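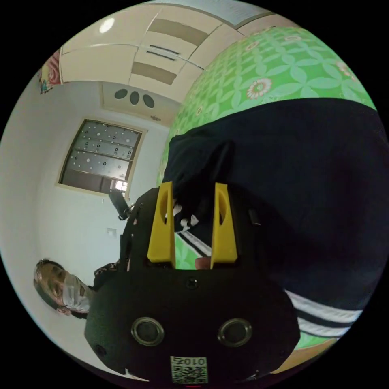 How Does a Lighthouse Work?

I grew up in Stilby, which is a small, windy place with a chip shop, a harbour and not a lot else. From my bedroom window I could see a light blinking across the water every night. Flash, flash, then a long dark wait, then flash, flash again. That was the lighthouse at Hafstein, and I used to try to fall asleep before the next flash came. It never worked, I always wanted to see one more!

It took me years to find out why it blinked like that, and how such a faraway light could look so bright. So let me tell you what I know, and you won't have to wait as long as I did.

What is a lighthouse for?

Imagine you are steering a boat at night. There are no street lamps at sea. You can't see the beach, you can't see the cliffs, and you certainly can't see the rocks hiding just under the water. Those are the ones sailors really worry about.

A lighthouse helps in two ways. Sometimes it says "Keep away, there are rocks here!" and sometimes it says "You've found the harbour, come this way." Sailors know which message they are getting because they have a map of the sea, called a chart, and all the lighthouses are marked on it.

Before there were lighthouses, people lit bonfires on hills and headlands. A bonfire is better than nothing, but think about all that wood to carry up, and what happens when it pours with rain. Later on, people put the fire on top of a tower. One of the most famous was in Alexandria, in Egypt, and it was built more than two thousand years ago. It fell down in the end after several earthquakes, but people still talk about it.

Why are they so tall?

Hafstein has 153 steps, and I know because I've climbed them all (slowly, with a rest by the second window). You might wonder why anyone would build something with so many stairs when they could just put a lamp on the beach.

The answer is that the Earth is round. It looks flat when you stand on the sand, but it curves away from you very gently. If a light is low down, the curve of the sea gets in the way before the light has gone very far. Lift the light up high and it can peep over the curve to ships much further out.

You can try this with a football, a small coin and a blob of sticky tack. Stick the coin flat on top of the ball and look along the ball from the side, with your eye close to it. The coin is hard to spot. Now stand the coin up on its edge and look again. Much easier!

Not every lighthouse is a tall one, though. The one at Skamitz is short and fat, like a pepper pot. It doesn't need to be tall, as it sits on top of a cliff and the cliff does all the hard work.

What's inside the top?

The room at the top is called the lantern room, and it has glass most of the way round. I was expecting an enormous lamp when I went up. I'd pictured something as big as a car. The bulb I saw was small enough to fit in my coat pocket, and I was a bit disappointed until I saw what was wrapped around it.

It was the lens, and it was beautiful. Picture a giant glass beehive made of rings and rings and rings, all sparkling.

A lens is a piece of glass that bends light. An ordinary lamp sends its light out everywhere: up to the ceiling, down to the floor, into all the corners. A ship can't use light that has gone up into the clouds. The rings of glass catch that light and bend it, so that it all heads straight out to sea.

The clever part is that it's made of separate rings. One big solid lens would do the same job, but it would be terribly thick and heavy, and you'd need very strong stairs. About two hundred years ago a French engineer worked out that you could leave out most of the glass in the middle and keep just the curved bits, set out like steps. Lots less glass, and nearly all of the brightness. This kind of lens was so good that it spread all around the world.

Why does the light flash?

Here's my favourite bit. Suppose you are out at sea and you spot a light. Hurray! But which lighthouse is it? If they all shone in the same way you might mix up Hafstein with Skamitz, and then you'd think you were heading for the harbour when you were heading for the cliff.

So lighthouses have their own patterns, a bit like names. Hafstein does two flashes every 30 seconds. Skamitz does one long flash and then goes dark for a bit. A sailor watches the light, times the pattern with a watch, and looks it up on the chart. The pattern even has a proper name. It's called the light's character, which I think is lovely.

In lots of older lighthouses the lamp isn't turning on and off at all. The lamp stays lit the whole time, and it's the lens that turns round. The lens sends out beams like the spokes of a wheel. When a beam sweeps past you, you see a flash. When it has gone by, you see dark, and all the while somebody further along the coast is getting their turn.

Those big lenses were very heavy, so some of them floated in a round bath of liquid metal called mercury. They floated so well that you could push them round with one finger. Mercury is poisonous, though, so please don't ever go looking for any.

Many newer lights are much simpler. They use small electric lamps that really do switch on and off.

What about in the daytime?

A lighthouse is useful in daylight too. Look at some pictures of different ones and you'll find stripes, bands, plain white ones and bright red ones. The paint is the daytime version of the flashes. If the land behind is dark, a white tower shows up nicely. If there are white cliffs behind, red stripes are a better idea.

And in the fog?

Fog is a real nuisance. It's made of tiny drops of water hanging in the air, and they scatter the light all over the place so that even a very bright lamp turns into a dim smudge.

So lighthouses used sound as well. Some had bells, some had guns (yes, really) and many had foghorns. The old foghorn near Stilby sounded like a very sad cow. It once went on all night in December, and at five in the morning my whole family was sitting in the kitchen eating toast, having given up on sleep.

Does anybody live in one?

They used to. Lighthouse keepers had to light the lamp at dusk, keep it burning and clean the glass. The lenses had to be polished, the brass had to be polished, and I get the feeling that if you stood still for long enough you'd have been polished too.

On rock lighthouses, far out at sea, keepers could be stuck for weeks if the weather was too rough for the boat. They slept in curved beds built to fit round the wall, and these were called banana bunks. I would like one very much.

Now most lighthouses look after themselves. A sensor or a timer turns the lamp on, and if something goes wrong a message is sent to people on shore. Ships have satellite navigation as well, but sailors still like to see a light with their own eyes, in case their machines stop working.

Make your own lighthouse code

You will need a torch, a friend and a darkish room.

First, choose a pattern and write it down in secret. Mine would be "short, short, long, then count to five".

Next, stand at one end of the room and flash your pattern by covering the torch with your hand and taking it away again. Do it three times in a row so that your friend can be sure.

Your friend writes down what they saw. Then compare!

If that's too easy, make up three lighthouses with three different patterns, and draw a chart of a pretend coast with each one marked on it. Your friend has to look at the flashes and point to the right place on the chart. Don't shine the torch in anyone's eyes, just aim at the wall or the ceiling.

Words to remember

Chart: a map of the sea.

Lantern room: the glass room at the top where the lamp is.

Lens: a shaped piece of glass that bends light.

Character: the pattern of flashes that belongs to one lighthouse.

Keeper: a person who looked after a lighthouse and its lamp.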